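Clothing Exchange Returns to the Penry Building in April
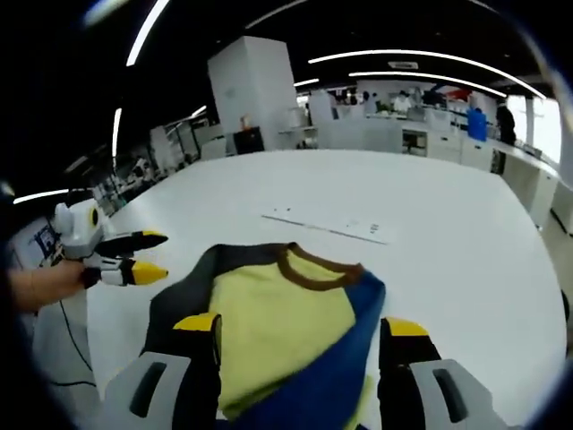 A color-block top with a brown ribbed neckline, folded on the white table.

The Penry Building Residents' Office is pleased to confirm that the spring clothing exchange will be held again this April in the second-floor common room. Last year's exchange received 455 garments, of which all but 14 were taken home by residents of the building or passed on to the Werolo Street clothing room.

Donations will be accepted each Wednesday until the exchange opens. Garments should be clean, dry and folded before they are brought in. Shirts and knitwear are to be folded with the neckline at the top and the sleeves tucked behind, so that the collar and the size label can be checked without opening the garment. Pants should be folded in half lengthwise and then in thirds. Coats may be brought on hangers, but the hangers cannot be returned.

Adult and children's sizes are both welcome. The office regrets that it cannot accept underwear, swimwear, single shoes or bedding. Items with broken zippers or missing buttons may be handed in separately — Cúc Lý will again hold a mending table on the opening afternoon, and repaired pieces will be added to the racks as they are finished.

Each household may bring up to two bags. One token is issued for each garment accepted, and tokens may be used at any time while the exchange is open. Households with nothing to donate may request tokens at the front desk; 100 have been set aside for this purpose.

The exchange opens at 2 p.m. Residents are asked to refold any garment they unfold and to return it to the pile for its size. Strollers may be left in the corridor beside the elevator.

Questions about donations, or about large quantities of children's clothing, should be addressed to Laurier Sandhu at the Residents' Office. Winter coats left from the fall collection remain available on request.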